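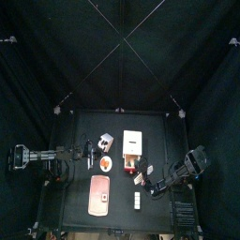 ## Mixed household and toy items: sorting procedure before the August transfer

**i_nygard** (moderator)
24/06/2026

Colleagues are asked to use this thread for all questions concerning the sorting of small household items and toys at the Hillidness store. The present inventory stands at 2,417 entries, and the shelving allocated to us in the new building will hold 2,000. Items must therefore be reviewed before the transfer in August.

The draft procedure is as follows:

1. Items are taken out in small groups and placed on a dark, plain surface.
2. Household articles and toys are separated.
3. Each article is checked against its inventory entry.
4. Duplicates are set aside for a second opinion.

Comments on the draft are welcome. Please quote the step number.

Ingegerd Nygård

---

**a.yeoh**

Regarding step 2, I would ask that the separation be reconsidered. A considerable part of our collection consists of play versions of household things: cups, spoons, small pans. Under the old Thaler list these were entered with the household articles. Under the Dradeo list they were entered as toys. If we separate before checking the entry, the same cup may be sent to two different shelves depending on who is at the table.

I propose that steps 2 and 3 change places.

---

**kemppainen_h**

I do not support the change. Checking entries is the slowest part of the work, and it goes faster when the person at the table has one kind of item at a time. We sorted 200 items in this manner last season and the number of disputed pieces was small enough to fit in a single tray.

The difficulty with the play cups is a matter for the list. It should be corrected there.

Heikki Kemppainen

---

**a.yeoh**

> the number of disputed pieces was small enough to fit in a single tray

With respect, that tray is still on my desk.

---

**t_rasanen**

May I raise a point on step 1. The draft calls for a dark surface. This is suitable for pale and brightly colored pieces, which can be picked out at once. It is less suitable for black or brown ones. Buttons, small wheels and the feet of toy animals are easily overlooked when the surface is cleared.

I would suggest the following wording: "Items are placed on a plain surface which contrasts with them in color." A light cloth can be kept folded on the shelf for dark items.

I would also ask that items be laid toward the center and not along the rim. Two pieces went under the radiator in the spring.

---

**i_nygard** (moderator)

The wording proposed by Tuulikki Räsänen for step 1 is accepted, including the instruction to keep items toward the center.

On the order of steps 2 and 3 there is no agreement at present. I would be grateful for the view of someone who has worked from both lists.

---

**seija.p**

I have worked from both the Thaler and the Dradeo lists and found neither satisfactory. The Thaler list is more consistent, but it has no heading for parts of sets, so a lone lid is recorded as a complete item.

My recommendation is a third group at step 2, named "undetermined." Anything that cannot be placed at first sight goes there and is checked before the others. Mr. Kemppainen may then keep his order of work, and the play cups will be decided by one person using one list.

The shallow Zemier boxes would serve well for this group. The deep ones should not be used, as pieces at the bottom are forgotten.

Seija Pitkänen

---

**kemppainen_h**

I can accept a third group provided that it has a limit. Without one, everything will be undetermined by the second afternoon. I suggest 2 shallow boxes at any time. When both are full, they are to be checked before further items are taken out.

---

**a.yeoh**

Agreed as to the limit. I maintain that the entries should come first, and ask that this be noted. I am prepared to work under the procedure as amended.

---

**i_nygard** (moderator)

Noted. Step 2 will now read: "Items are separated into household articles, toys and undetermined. Undetermined items are kept in no more than 2 shallow boxes and are checked first."

Step 4 has received no comment. Colleagues who hold a view on duplicates, in particular on incomplete duplicates, are asked to post it below. The tray on Ms. Yeoh's desk is to be brought to the store and checked with the first group.

---

**t_rasanen**

On step 4: an incomplete duplicate should be kept until its set has been checked in full. The missing part is often in another box.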